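Progress Report: Supply Line and Fixture Replacement, Skesar Apartments
Submitted to the Michalski Housing Fund
Reporting period: March through May
By the Titik Plumbing project office

Work at Skesar is a little past the halfway point. The main riser in the east building is done, the west riser is in progress, and the fixture work inside the apartments is running behind the schedule we gave you in the winter. The reasons are set out further down, along with what we plan to do about them. Spending is within the approved budget, although one line will need to move.

East building

The old galvanized riser was taken out in sections, starting at the top floor, and replaced with copper. Each floor now has its own shutoff valve in the hall closet. Before this work, a leak in any kitchen meant turning off water to the whole building, and tenants could be without water for most of a day while one faucet was repaired. The new valves are labeled by floor and by apartment stack. A set of printed valve maps has been left in the boiler room and another in the management office.

Pressure testing was done one floor at a time and again on the full riser before the walls were closed. One joint on the third floor wept during the first test and was remade. It held on the second test. All of the openings have been patched and primed. Finish painting is part of the building's own maintenance work and isn't charged to the grant.

The basement took longer than planned. Our bid drawings showed the supply main entering on the street side and running straight to the meter. When the old ceiling panels came down we found that it had been rerouted at some point, with two extra elbows and a length of pipe that served nothing. We removed the dead section and shortened the run. The added labor came out of the contingency line, and the change order is attached as Appendix B.

West building

The west riser is open from the basement to the second floor. We're using the same method as in the east building, with two differences. The hall closets are shallower, so the shutoff valves are mounted sideways with an access panel in front. The west building also has a shared laundry room on the ground floor, which needs its own branch and its own valve. The laundry branch is finished and in service.

Water shutoffs in the west building are limited to the hours between 9 a.m. and 3 p.m. Notices go up on the front door and in the elevator two days ahead. We overran the 3 p.m. limit once, in April, when a section of old pipe broke below the cut and had to be dug out of the floor slab. Water was back on that evening. Bottled water was handed out on every floor in the meantime, at our cost.

Apartments

The plan calls for new shutoffs and supply lines under every sink and behind every toilet, plus new faucets and toilets where the existing ones can't be repaired. This is the part that has fallen behind, and there are two causes.

The first is access. We need an adult at home or written permission to enter, and many tenants work during the day. Our first round of appointments was set up by letter, and the response was poor. In April we switched to a sign-up sheet in the lobby and began offering evening slots. That has worked better, and the number of missed visits has dropped each week.

The second is parts. The low-flow toilets named in the bid were back-ordered for most of the spring. Jutemau, our supplier, offered a different model with the same flow rating and the same rough-in size. We asked for your approval before accepting it and received it in writing. The first delivery had 15 toilets with damaged tank lids, which were sent back and replaced without charge. The rest have been installed as apartments became available.

We have also started keeping a short record for each apartment. It lists what was replaced, what was left in place, and anything we noticed that falls outside the grant, such as a soft floor beside a tub or a missing fan cover. The records go to building management at the end of each week. Several of the outside items have already been taken care of by the building's staff.

Water use

One of the goals of the grant is to lower water use across the property. It's too soon to report a full result, but the meter gives an early picture for the east building. The reading for May came in 2339 gallons below the reading for March. Part of that comes from removing the leaking basement section and part from the new toilets, and we can't yet separate the two. We will report the same figures for the west building once its riser is in service. A fair comparison will need a full year of bills.

Budget

Pipe and fittings came in slightly under the estimate. Labor is over the estimate for the basement work and under it everywhere else. We expect to need the evening labor rate through the end of the apartment visits, and we ask to move $300 from the unused permit line to cover the extra mileage and parking connected with those visits. No other changes are requested at this time. A full breakdown by line is in Appendix A.

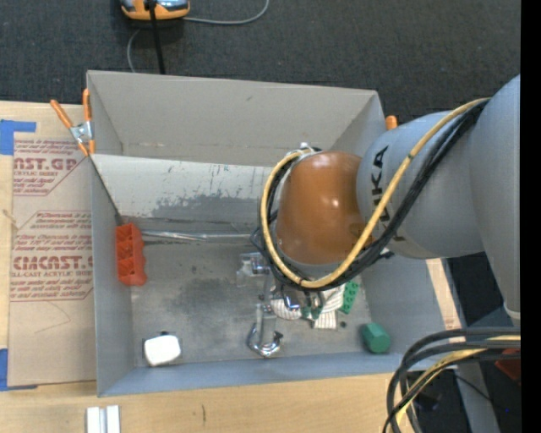 Skesar Tenants' Association asked us to include its comments in this report. Its members wrote that water pressure on the upper floors of the east building is much better than it was, and that two showers can now run at once without either one going cold. They also wrote that the early notices were hard to understand, mainly because they gave the riser number and left out which apartments would be affected. Several older tenants filled buckets and bathtubs on days when their own water was never going to be turned off. The association would like the notices to list apartment numbers, and it would like a phone number that is answered during shutoffs.

Both requests are reasonable and both are now in place. Notices list every affected apartment by number, in large type. The phone is carried by the lead plumber on site and is answered from the time the water goes off until it's back on. Outside those hours, calls go to the office line.

The association also raised the matter of dust in the hallways. We have added plastic sheeting at each opening and now vacuum the hall at the end of every work day — earlier we were doing it only when a floor was finished.

Safety and inspections

There were no injuries in this period. The city inspector signed off on the east riser and on the laundry branch. One correction was required, a missing pipe support above the basement door, and it was made the same day. The west riser will be inspected in two stages, once before the walls are closed and once after the full pressure test.

Lead solder was found on some of the original joints in the east basement, as expected in a building of this age. All of that pipe has been removed. Water samples were taken from the lowest and highest apartments after flushing, and the lab sheets are in Appendix C.

Next period

We plan to finish the west riser by the end of July and close the walls in August. Apartment visits will go on through the summer, with evening slots kept open as long as there is demand for them. Tenants who haven't answered the letters or signed up in the lobby will get a visit at the door from the office, together with building management.

The remaining toilets are in storage at our shop and are no longer a cause for delay. Faucet cartridges are in good supply. The one item still on order is the mixing valve for the west boiler room, which Jutemau expects to ship in June. If it comes late, the old valve can stay in service for a while without holding up the riser.

We need one decision from the fund before the next report. The outdoor hose connections on both buildings are original and have no backflow protection. They weren't part of the bid. They could be replaced while the basement ceilings are still open, which would save the cost of opening them a second time. A price is included in Appendix B, after the change order. Please let us know by the middle of June whether you would like this added, as the west basement ceiling is due to be closed shortly after that.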